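Flalon hand grippers: quick setup and first recording

Writing this up fast, Maribel Henao wants it before Friday. Covers the two-gripper kit from Zikbridge, the one with marker cubes. If you have the older Sikora set skip step 2, different cable.

What you need
Both grippers, charged. A dark mat. A few light objects to handle. Up to 30 minutes the first time, way less after.

Step 1. Lay out the mat
Flat on the floor, no folds. Objects near the middle, spare stuff at the far edge. Keep power strips off to the side, you will step on them otherwise.

Step 2. Plug in and pair
Cable into the handle, push till it clicks. Hold the button 4 seconds. Light goes solid = paired. Blinking, try again. Do one side then teh other.

Step 3. Pick up the grippers
One per hand, arms out in front over the mat. Cubes stay uncovered, so watch your sleeves. Squeeze to close, let go to open. Come at the tray with the fingers already open, slow. 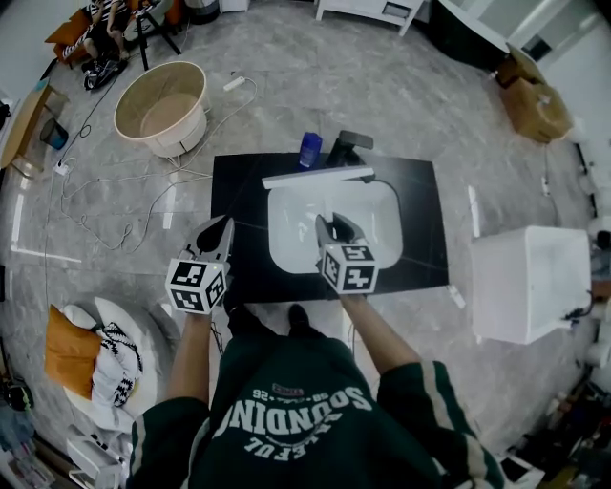
Step 4. Record
Start the session in the Birberg app. Do one task, stop, save. Short takes are better, long ones are a pain to trim. If tracking drops you get a red bar, just redo that take.

Problems
Error 432 = cube markers not found. Wipe the cubes, check for glare.
One gripper lagging? Unplug, wait, re-pair. Worked for me evrey time so far.

Calibration page coming in June.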